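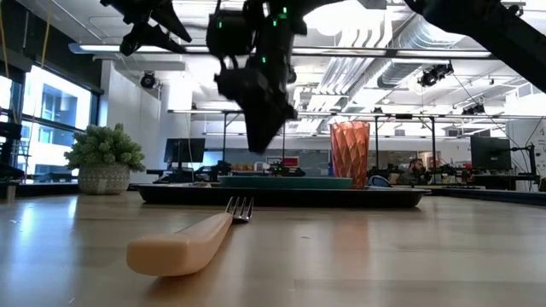 sturnine-table-setting

README / data card. Working draft, fix as you go.

What this is

Recordings of two-arm table setting and clearing, plus the shift notes that go with them. Made for the Jilldale pilot, where Ciltero runs the dining rooms and wants trays laid and cleared by machine at the slow end of the day. Tableware is the kind the residents get: thick-handled forks, trays with a rim, plates, tumblers. Standard restaurant forks are in the old Hunt set, don't mix the two.

Size

816 episodes, one tray each
24 held out for test, don't train on them
3 task types: lay, clear, hand back
49 shift notes, plain text

Tasks

lay: fork, plate and cup go to their places on the tray
clear: everything off the tray and into the bin at the side
hand back: arm stops and waits, a person finishes the tray. Kept as its own type because the dining staff asked for it. They wanted to know what it looks like when the thing gives up, and who has to move.

Labels

success / partial / fail, set by the operator right after the episode. Second pass by a different operator on the test split only. "Partial" is used loosely in the early files. A fork on the tray but pointing the wrong way was partial until July, fail after that. Old ones not relabeled yet.

Shift notes

Read these before you read the numbers. Written by the people who lay the trays now, after working a shift next to the arms. No names, no badge numbers, and supervisors didn't see them before they went in. Spelling left alone.

What keeps coming up:

- Less carrying, more watching. Several people say the watching is more tiring.
- Stacking and wiping still done by hand, and it now comes in bursts. Tray sits, then four are waiting.
- Laying trays was when staff talked to residents. If the arms do it, that time has to be put on the schedule or it goes away. Raised more than anything else, including pay.
- Who gets blamed for a dropped cup. Ciltero's written answer is in docs/blame.txt, it's short.
- Operators get a higher rate than dining staff for the same hours. Not settled.

Nobody's hours were cut during the pilot. That was the agreement for the pilot and it does not cover what comes after, so please don't quote this card as saying the jobs are safe.

Known problems

- Clear plastic cups: grip is unreliable, depth goes bad on anything see-through or cut in facets
- Fat fork handles roll. Wide grip works, narrow grip pushes them off
- Window light changes over the day and we did not control for it. Morning and late afternoon episodes look quite different
- Poeple in the background in plenty of episodes. All staff who signed the form. No residents anywhere, if you think you've found one stop and write to us
- Arm timestamps drift against the cameras in long episodes, run tools/resync first

Don't use it for

Timing human workers. Setting headcount. Ranking staff or operators against each other. The notes were given on that condition and the license says so too.

Layout

episodes/ one folder each
notes/ shift notes
splits/ train and test lists
docs/ consent form, blame.txt, pilot agreement
tools/ resync, viewer

Viewer needs the episode path in quotes if there's a space in it, will fix.

To do

relabel the early partials
get notes from the night shift, we have almost none
ask Hunt wether their fork set can ship under the same license

Questions or corrections: open an issue. For anything about the shift notes use the paper form in the Jilldale break room, dining staff read those first.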